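3.2 Samples and handling

Stemware came from two sources. Brindia, machine pressed, bought new by the case. Pinbridge, drawn stem, bought used from a restaurant that was closing. All clear glass, no cut patterns, no tint. Anything with a visible chip was put aside before the start and is not in the results.

Glasses were split into 2 groups at each source. Group A got the rack wash, group B got hand washing in a plastic tub. Same detergent for both (Lodia, unscented), same tap water, no rinse aid. We wanted rinse aid in the plan at first but dropped it, too many settings on the machine and no time to check them all.

Each glass went through 800 washes. Every 100 washes the set was pulled, dried with a cotton cloth and left to stand for 4 hours before reading. Early on we tried reading right after drying. Numbers jumped all over, so those readings were thrown out and the first round was repeated.

3.3 Where we read haze

Most earlier work reads haze on the bowl only. Makes sense, the bowl is what a guest looks at. But the bowl is thin and curved and hard to hold steady in the meter. Theodorakopoulos argued for the foot: flat, wide, easy to clamp. We followed that with one change. Readings were taken on the flat part only, between the hub and the rim, never over the hub itself. The glass is thicker there and domed, it bends the light like a small lens, and the meter takes this for haze (see Figure 1 for the general shape). The rim was left out for the same kind of reason.

Bowl readings were still taken at the start and the end so the two could be compared. Agreement was good for Brindia, weaker for Pinbridge. More on this in section 5.

3.4 Results, short version

Rack washed glasses hazed sooner. In the Brindia set the change shows up at the first pull and keeps climbing. Pinbridge held out longer, then went fast. Hand washed glasses in both sets stayed close to their starting values, but picked up fine scratches on the underside of the foot, most likely from being set down on the steel drainboard. Scratches are not haze but the meter does not know that. We marked those spots and moved the reading point over, same distance from the rim.

One thing we did not plan for. Water spots. Under a lamp they look alot like early haze, and two of us scored the same glass differently more than once. A wipe with white vinegar settled it: spots come off, haze does not. From March on the vinegar wipe was done before every reading. Earlier readings were not corrected, and the first part of each curve should be read with that in mind.

Iraklis Chatzigeorgiou did the bowl readings, Zoi Michailidis the foot readings. Neither knew which group a glass belonged to untill the tables were done.

Figure 1. Foot and central hub of a clear stemmed glass, from below.

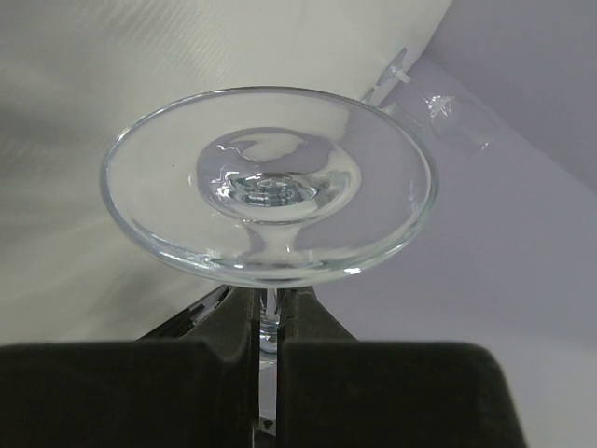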